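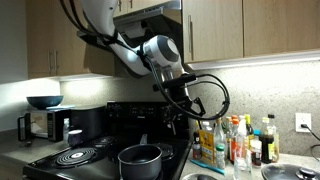

Kitchen, range hood and oak wall cabinets.

**Ticket:** leave requests missing from Shimada roster
**Opened by:** Raphaël Perrin, garrison personnel office
**Handled by:** Minoru Hayashi
**Status:** open, waiting on unit

**1 Apr 2018**
Perrin reports that 26 compassionate leave requests sent in March are not on the deployment roster. The soldiers still show as available for the Flenitz rotation. He needs this put right before the draft list goes to brigade.

**Checks**
- Requests are all in the Stiltero inbox, marked received.
- 24 were stamped approved but never passed to Shimada.
- The other two have no approving officer filled in - sent back to the company.
- Overnight transfer log shows error 31, unit code not recognised.

**Cause**
The battalion's unit code was changed in Shimada when it was reassigned. Stiltero still had the old one.

**Done**
Code corrected, transfer run again by hand. It took 3 attempts, the first two timed out. All 24 now on the roster as not available.

**Still to do**
Perrin to chase the company for the two names. Same code may be wrong in Jinetti (transport bookings) - not checked yet.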